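Let the laundry take its time

My sister-in-law called on Sunday while I was hanging up socks, and when I told her what I was doing there was this little pause, like I'd said I was churning butter. "You still don't have a dryer?" No, I still don't have a dryer. I've had two in my life, both in rentals, both left behind without a tear, and I think the rest of you should at least consider joining me.

I know how this sounds. People who air dry their clothes can be unbearable (I've been to dinner with them). So let me say up front that I'm not going to lecture anyone about the planet. My reasons are smaller and a lot more selfish.

First, my clothes are still alive. I have a blue cotton shirt I bought the summer we moved to Karmont, and it has outlived a car and a couch. Back when I used the dryer in our old building, T-shirts came out shorter and wider every month until they fit like a placemat with sleeves. And what do you think that gray fluff in the filter is? It's your towels! You're peeling them a little at a time and throwing the peelings in the trash.

Then there's the money. The last dryer I priced, at the appliance store out on the Pukmont road, was 68 dollars off, and the salesman was so proud of that I almost bought it to be polite. But it was still a lot of cash for a box that does what a room does for free. I went home and bought nothing, and I've rarely enjoyed a purchase more.

Now for the big objection, the one I get every single time: where do you put it all? We live in an apartment. No yard, no balcony, no charming line strung between apple trees. The rack goes in the bedroom, and yes, you have to go around it. You get used to it the way you get used to a large dog. 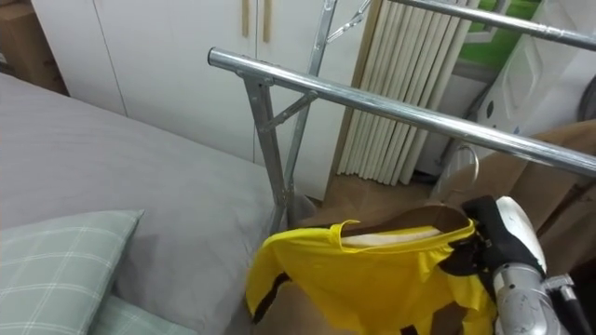
The rack, the bed and the wardrobe, all sharing one bedroom.

I'll admit the bedroom isn't for everybody. You have to open a window, even in January, or you'll end up with damp walls and a musty smell that gets into everything. And you have to plan. Jeans need a full day at our place, sometimes more when it's raining, so if you want them for Friday you'd better be thinking about it on Wednesday night. My husband has never once thought about it on Wednesday night. He has gone to work in some pretty strange pants.

But I've come to like the planning! I do one load at a time now, because one load is all the rack will hold, and that has quietly fixed something in our house. We used to save it all up and lose an entire weekend day to it, with piles on every chair and everybody cranky. Now it's ten minutes in the evening with the radio on. I shake things out, I smooth the collars, I find the holes while they're still small enough to sew. I haven't ironed since spring.

Towels are where I lose people. They do come out stiff, I can't argue with that. Give them a hard snap before you hang them and another one after, and go easy on the detergent, and they get better. They won't be hotel towels. I happen to like a towel with some scratch to it, it wakes you up, but my daughter says it's like drying off with a doormat, and she's allowed to feel that way.

And if you have a newborn, or four kids in soccer, or you live somewhere so humid that nothing has dried since May, please go use your dryer and don't give me another thought. I mean it. I just wish the rest of us would stop treating it as something a grown-up household has to own, like a stove.

My sister-in-law, by the way, is getting a new one delivered this month. It sends a message to her phone when it's done. I told her mine is done when the socks feel dry.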